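Prarcombe Rental Housing Loan Program

The Prarcombe Rental Housing Loan Program is a municipal lending program that provides low-interest construction loans to builders of rental apartments in the city of Prarcombe.
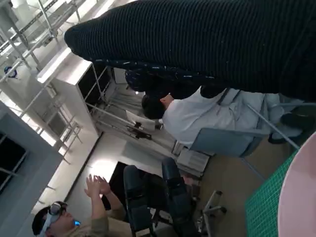

It was established after a long period in which most new residential buildings in the city were sold as condominiums, and it remains the main public source of construction finance for rental projects there. The program is managed by the city's Office of Housing Finance, which reviews applications, sets loan terms and monitors completed buildings.

Background

For much of the period before the program began, rental construction in Prarcombe lagged well behind demand. Condominium developers could collect deposits from buyers before breaking ground and use those deposits to secure bank loans. Builders of rental housing had no such income until tenants moved in, and private lenders generally asked them to contribute a larger share of the cost from their own funds. Several approved rental projects in the Pluson district were redesigned as condominiums before construction, and others were abandoned.

A housing study prepared for the city by the planner Taras Yatsenko concluded that the shortage was mainly a problem of financing. Yatsenko found that land zoned for apartments was available in Pluson and along the eastern rail corridor, but that few owners were prepared to carry the cost of a rental building through construction and initial leasing. The study recommended a revolving loan fund, in which repayments from completed buildings would be used to support new ones.

The city council debated the recommendation at length. Supporters argued that loans would cost the public less over time than grants. Opponents objected to placing municipal credit behind private developments and asked for stronger limits on rents. The ordinance creating the program was adopted on 20/07/2020, and the first application period opened in October.

Eligibility

Applicants may be private companies, nonprofit housing corporations or cooperatives. A project must contain at least 19 self-contained rental units and must be located within the city limits. Student residences, hotels and buildings intended mainly for short-term stays are excluded. Mixed-use buildings are accepted if the commercial space occupies a minor part of the floor area.

Applicants must hold title to the land or a long-term ground lease, and must have received zoning approval before a loan agreement is signed. The Office of Housing Finance also requires an independent cost estimate and a market report covering expected rents and vacancy.

Loan terms

Loans are secured by a mortgage on the property. Only interest is payable during construction. Regular payments of principal begin when the building reaches stable occupancy, or two years after the first certificate of occupancy is issued, whichever comes first. The repayment schedule may extend to 50 years for nonprofit borrowers. Shorter schedules apply to private companies.

Funds are released in stages as work is completed and inspected. A portion of each payment is held back until the end of construction to cover defects and unpaid claims by subcontractors. Borrowers may repay early, but the affordability agreement attached to the loan stays in force for its full original term.

Affordability requirements

Every borrower signs an agreement reserving part of the building for households below an income limit published each year by the city. Rents for these units are set in relation to income at the time a lease is signed. Annual increases are restricted, and the agreement is recorded against the title so that it binds later owners.

The reserved units must be spread through the building and finished to the same standard as the others. Tenants whose incomes rise above the limit are not required to leave. In that case the owner may designate a comparable vacant unit as its replacement — a provision added to the ordinance following requests from tenant groups.

Notable projects

The first building completed under the program was Panasiuk Court, an apartment building on a former bus depot in Pluson. Soil cleanup delayed the start of construction, and the loan was amended once to reflect the added cost. The building has a public library branch on its ground floor, leased to the city under a separate agreement.

A larger development by the firm Kostico, near the eastern rail station, was approved in the second application period. It drew objections from neighboring residents over its height and the loss of surface parking. The design was revised to four connected blocks of differing heights, with the tallest placed beside the tracks. Local business owners later asked the city to widen the sidewalks along the station approach, and that work was carried out separately from the loan.

Reception

The program has been generally supported by builders, who have cited the long repayment period as its most useful feature. Some smaller firms have described the application process as slow and have asked for a simplified review of modest projects.

Housing advocates have been more divided. Janaína Mendonça, a researcher on urban housing policy, has argued that the income limit is set too high to help the households most in need, and that the reserved units should be permanently affordable. She has also noted that almost all of the early lending went to sites in Pluson and the rail corridor, leaving older neighborhoods in the west of the city with little new rental construction. The Office of Housing Finance responded by giving additional weight to western sites when scoring applications.

Other critics have focused on financial risk. Because the fund depends on repayments, a prolonged rise in vacancy could reduce the money available for new loans. The ordinance requires the office to maintain a reserve and to report annually to the council on late payments and the condition of each mortgaged property.

See also

Housing in Prarcombe
Pluson district
Revolving loan fund
Inclusionary zoning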